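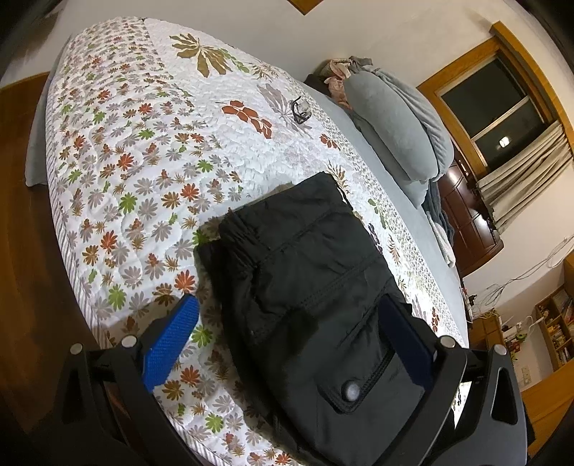 Shirin Kiani m'a demandé la semaine dernière pourquoi je n'achetais pas une pince toute faite, réglée d'usine, au lieu d'y passer mes soirées. Et elle a ajouté : « Tu sais que ça existe, les magasins ? »

(laisser rire, puis enchaîner)

Bon, bonsoir tout le monde ! Donc oui, ça existe, et j'ai regardé. Mais moi je voulais comprendre ce qui se passe au bout des doigts, et pour ça il faut démonter, recoller, râler un peu, recommencer.

Le projet s'appelle Dallano. Une pince qu'on tient à la main, un bâti noir, des patins au bout. Tout se fait chez moi, sauf les découpes, pour lesquelles je squatte l'atelier partagé de Furnside (merci Aurélien pour la clé !).

Première partie, le vêtement. Un tissu rembourré, ça s'écrase, ça revient, et les coutures changent tout. J'ai commencé avec des cubes en bois et j'étais très fier de moi. Puis je suis passé aux habits pliés - et là, j'ai beaucoup moins fait le malin.

Deuxième partie, les patins. Montrer le bleu à petits points, le faire passer dans la salle. Dire que j'en suis à la version 11 et que la 4 est restée collée à un pull. Ne pas raconter l'histoire de la colle, c'est trop long (sauf si Arnout la réclame).

Troisième partie, les essais. 335 prises notées dans le cahier, dont 93 sur du tissu matelassé. Préciser que j'ai tout noté à la main, donc soyez gentils avec mes tableaux. Boire un coup d'eau ici.

Si on me parle de moteur : pas ce soir, je veux d'abord une bonne géométrie. Amos Kapoor n'est pas d'accord, on peut lui passer le micro cinq minutes, pas plus !

Pour finir, les plans sont sur la clé USB près de l'entrée. Pensez à me la rendre.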